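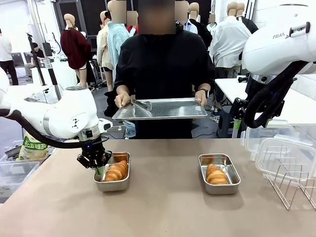

I spent two years trying to get my grandmother's town records out of the archive in Stestton and I finally have most of them, so I'm going to write down how it went in case it helps somebody else. I started on a Thursday morning with her maiden name, the name of the street, and the idea that it would take one visit. I live on breakfast when I travel, and a croissant like either of those two, golden brown with the ridges showing, would have gotten me through to mid-afternoon. The reading room closes at lunch and there is nowhere to eat on that side of the river, so bring food and eat it outside.

2/ The first thing to know is that Stestton did not keep its own birth registers until fairly late. Before that everything went to Barta, which was the county seat. The index in Stestton lists people who were born there, but the page numbers belong to the Barta books. I ordered four wrong volumes before I figured that out.

3/ Copies are 60 cents a page if you do them yourself. If the staff do them it's more, and you wait. You can take your own pictures of anything that isn't bound too tight, but you have to sign a form each day, even if you signed one the day before.

Reply 2 · Repost 25 · Share

4/ Spelling. My grandmother's family is in the registers under three spellings, and one of them starts with a different letter. The clerk wrote what he heard. If you can't find someone, read the whole page for the month they were born. It's slow, but I found her brother that way in March after I'd given up on him.

5/ The archivist who helped me most was Vusumuzi Potgieter, who works at the Barta office. He told me to stop looking for the family and look for the house. Property tax rolls are sorted by street — once I had the house number I could see who paid on it every year, and when the name changed I knew when to look for a death or a sale.

6/ The house was sold to a man who ran the Zadis mill. It was a duplex by then. The roll has a note in pencil about a shared well, and there's a whole separate folder about the well, with letters from both sides. I read all of it. My great-grandfather did not write a friendly letter.

Reply · Repost · Share

7/ I've got 700 pages scanned now. I name the files by year first, then book, then page. I tried naming them by person and had to redo it, because half the pages have more than one of us on them.

8/ Still missing: the marriage record. It should be in the Barta books and it isn't. Vusumuzi thinks they may have married in her mother's parish, and those books are still with the church. I've written to the church twice.

9/ Someone asked about the bus. It's the one marked Barta via the hospital. Get off at the post office and walk back a block. The other bus goes past the archive but doesn't stop there.

10/ I'll post the well letters once I've typed them up. The handwriting is bad and I'm only on the second one.

Reply 2 · Repost · Share

Home | Posts | Replies | Print this thread | E-mail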